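September 21, 2026

Up at 4 again with the refrigerator humming its one note.
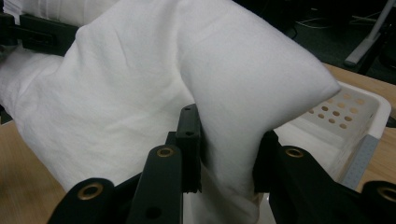 White cloth, creases and all.

The landlord's letter came. Rent goes up $105 in February, which he calls a "modest adjustment." I read it twice standing at the mailbox, then once more sitting down, in case it was smaller from there.

Walked to Custano for coffee to think it over. Coffee has also been adjusted. Belmiro Serrano was at the window table with his crossword and told me to fight it. He has been fighting his own landlord for years and so far has won a new bathroom faucet. He offered to lend me his folder. It's a big folder.

Did the math when I got home. If I drop the gym (two visits since spring, both for the shower) I get back 50 a month. That leaves 55 to find, and I'm not giving up cheese. I could sell the bike, but then I'd have to admit the tires are flat.

Called my sister. She says move in with them, there's plenty of space. There isn't - there's a sofa and a parrot.

Soup for dinner, the lentil one, too much cumin. Wrote the landlord a firm letter, took out the firm parts, and what's left mostly thanks him for fixing the hall light. Will try again tomorrow after I've seen the folder.

Need stamps. Also bread.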